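3 décembre 2018 - cahier d'atelier, reliure

Bon, je reprends le registre Górecki là où je l'avais laissé. Le dos est décollé, les deux premiers cahiers aussi, et la colle d'origine part en poudre dès qu'on la regarde de travers ! J'ai passé la matinée dessus au plioir et au cataplasme de méthylcellulose, par petites zones, 15 minutes à chaque fois, puis on racle doucement. Ça vient bien sauf près de la coiffe de tête, où quelqu'un a remis une couche de je ne sais quoi (vinylique ? ça blanchit à l'humidité, donc je parie là-dessus).

Vasanthi voudrait qu'on garde les ficelles. Moi je suis moins sûre : il y en a 7, dont 2 vraiment cuites, et si on recoud dessus ça va lâcher au premier feuilletage. À revoir avec Halina, elle a eu le même cas sur le fonds d'Istier et elle avait doublé avec du lin fin.

Côté papier, bonne surprise, presque pas de rousseurs. Une déchirure moche au folio 606, en biais, qui traverse la signature - je la comblerai au japon, le plus léger, teinté au thé si la nuance d'Astis ne colle pas. Essai de teinte à faire avant, sur chute, et le laisser sécher une nuit entière (la dernière fois j'ai jugé la couleur mouillée, bravo moi).

Kieran, si tu lis ça : la presse à percussion couine encore côté gauche, j'ai mis de la graisse mais il faudrait démonter la vis. Et le pot d'amidon du haut est à jeter, il sent.

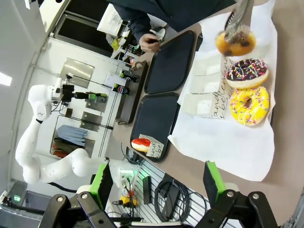
Reste à commander du fil 18/3 et de la mousseline avant les congés de décembre. Le cuir, j'attends la réponse de Thư pour la fleur, elle hésite encore entre deux bruns.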